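Conflict Event Researcher, Sahel and Lake Chad Desk
Plenar, remote with some travel
Applications close at the end of February

Plenar is hiring one researcher to find, read, code and argue about reports of political violence in the Sahel and the Lake Chad basin. The job is full time, on a two-year contract, and it reports to Narayanan Rodrigues, who runs the Africa desks and wrote most of this ad.

I'll start with what the work is like, as the last time we advertised we got 454 applications and a large share of them were for some other job. People wrote to us about wanting to shape policy and sit in rooms with diplomats. You will not be in those rooms. You will be reading a local radio station's summary of an attack on a village whose name is spelled four ways, trying to work out whether it is the same attack a wire service reported two days later with twice the death toll and a different district.

Our product is a dataset. Every row is an event with a date, a place, the groups involved, what happened, and a fatality figure when somebody credible has given one. Governments, aid agencies and newspapers use it. Some of them use it badly. A line on a chart goes up and a report comes out saying violence is rising, when what rose was the number of phones with signal in one province. We want someone who is bothered by that and who will say so in the notes field, in plain words, before the chart gets made.

What you would do

Read sources every working morning in French and at least one other language used in the region. Code events against our codebook, which runs to 163 pages and contradicts itself in at least two places we know of. Fix those if you can.

Review the coding of two part-time colleagues and have yours reviewed by them. Nothing gets published on one person's reading.

Keep up contact with local monitors, who know more than we do and are paid less. We are trying to change the second part. You would handle their queries, protect their identities, and never push them for a number they don't have.

Write a short regional note every week. It goes out under the desk's name. It should say what changed, how sure we are, and what we could not find out. We have a strong dislike of the word "unprecedented" and will cut it.

Go back and correct old records. This is a quarter of the job and the least popular part. Death tolls get revised, attributions fall apart, a "militant camp" becomes a wedding. When that happens the row gets changed and the change gets logged, even if the old figure has already been quoted by somebody important.

What we need from you

Fluent French and working English. Hausa, Fulfulde, Kanuri, Zarma, Bambara or Arabic, to a level where you can read or listen to news without help. We test this. Please don't write "conversational" on your CV if you mean greetings.

Real knowledge of at least one country in the area. We don't mind how you got it. A degree is fine, and so is having grown up there, or having worked as a reporter, a nurse, a trader or a truck dispatcher.

Patience with detail and with being wrong. Every coder here has been wrong in public.

A thick enough skin for the material, and enough sense to stop when it is getting to you. The reports describe killings, abductions and sexual violence. We pay for counseling, with a provider you choose, and you don't need a manager's signature to use it. I used to doubt that schemes like this did anything. I still doubt most of them, but people do use this one and we have kept it.

What we don't need

A master's degree. A record of conference papers. Experience with machine learning. We get asked about the last one a lot, so here is our position.

Last year we took part in a trial with a company called Erard, which sold us a tool for sorting incoming articles. It was good at throwing out football results. It was poor at telling a government statement about an attack from a report of an attack, and it was confidently poor, which cost us more time than it saved. We still use it for the football. If you think software will be doing this job by the end of your contract, you may be right, but bring evidence, and be ready to have it checked against the 200 hand-coded articles we keep for the purpose. Claims made on slides don't count.

Pay and terms

The salary band is listed on the application form and is the same wherever you live. We know this makes it a good wage in some cities and a thin one in others. We have argued over it for years and haven't found a fairer rule that we could also explain.

The contract is for two years. Renewal depends on funding. Anybody at an organization like ours who tells you a renewal is certain is guessing. Our current grant from the Tindall fund covers the whole of the first term, and you can ask to see the letter.

Thirty days of leave, plus the public holidays of the country you live in. Equipment is provided. You will be expected at two in-person weeks a year at our small office in Erkodness, travel and lodging covered. If a visa refusal keeps you out, that won't be held against you, and we'll meet somewhere else or on screen.

Hours are flexible, but the desk has a daily call at 2 p.m. GMT and we do want you on it.

How to apply

Send three things through the form: a CV of no more than two pages, a list of your languages with an honest level for each, and a critique. For the critique, pick any published figure on violence in the region, ours included, and tell us in 500 words or less why a reader should or should not trust it. We read the critique first. In the last round 106 people sent one that praised our dataset without naming a single problem in it. None of them were interviewed.

No cover letter, please. I have read a great many and could not tell you what I learned from them.

Shortlisted candidates do a paid coding test at home, about three hours long, using real reports with the worst details taken out. After that comes one interview with Narayanan and two coders from other desks. There is no second interview and no personality quiz. Everyone who takes the test gets written comments on it, whether or not we hire them.

We won't contact your present employer without asking. If you work or have worked for a government, an army or an armed group, tell us. It doesn't rule you out in every case, but finding out later would.

Applicants who live in the region are strongly encouraged to apply. I know every ad says so. Of the five people on the Africa desks now, three do, and that was one when I started, so judge us on that. If your internet connection makes the form a problem, write to the desk and we will take the documents by whatever route works for you.
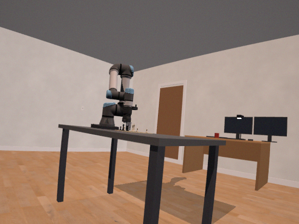 Questions about the post can go to the same address, and you will get an answer from someone who does the work. We won't discuss other candidates, and we can't tell you your chances.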